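Fault in gripper recordings halts garment work at Bondgate

Cimard has stopped collecting folding recordings at its Bondgate site after a timing fault was found in its hand-held grippers. The company said 780 of the 4000 recordings made since September are affected and will not be used for training.

The fault lies in the clock that ties each camera picture to the measured opening of the fingers. After long sessions the two drifted apart, so that a finger logged as closed could still be open in the picture. It came to light when an arm trained on the recordings at the Rutherford workshop closed early on a sleeve and drove its fingertips into the table. The arm's force limit tripped and no one was hurt, but two finger mounts cracked.

Trurka, which supplies the timing board, has issued new firmware that resets the clock at the start of every recording. Cimard is also checking the remaining files by hand – a slow job, as drift below two pictures is hard to spot.
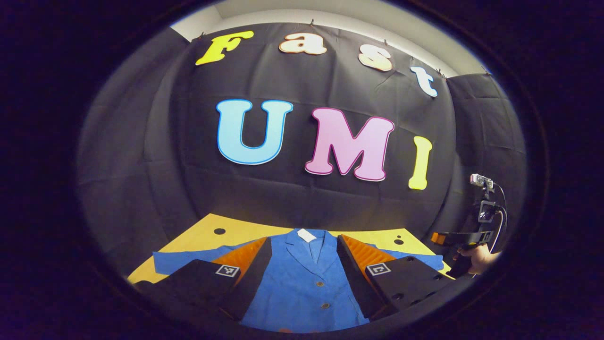

Jackets are the worst affected garments, as they take longest to fold and the drift had more time to build up. The checks rely on the square black-and-white markers on top of each finger: the distance between the two gives the true opening, which is then compared with the logged value. Dark clothing with brass-coloured buttons, or a royal blue jacket laid flat on a yellow table, makes no difference to the method so long as both markers stay in view. Recording will resume once 2000 files have passed.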